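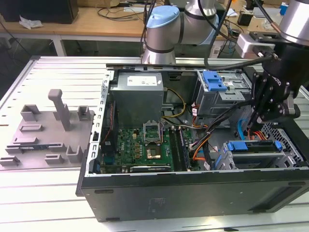
A reader wrote in last October to ask whether an old office tower is worth opening up at all, or whether it should go straight to the recycler with its lid on. Open it, please! Half the pleasure of our little parts gallery comes from people who had never seen the inside of the box they typed on for years, and I do love getting those letters.

So, a few words on the Dell, with its side panel off and the whole works facing up. The green board has its socket bracket standing raised, and I always like to look there first, then wander over to the memory slots and the yellow and black wires looping down from the power supply (they do get everywhere, those wires).

My favorite bits are the blue plastic ones over on the drive side, a handle on the cage and a long latch bar on the carrier lower down. After so much gray metal a spot of blue is very cheering, and it tells your fingers where to go.

If you'd like to try one of your own, take your time over the orange and black cables, and hold the plug when you pull, never the wire. Keep your screws in a saucer. I've filed this one as number 1543, next to the Hikon and the two Jemano towers, and the Gezer page should be up by the time the leaves are down.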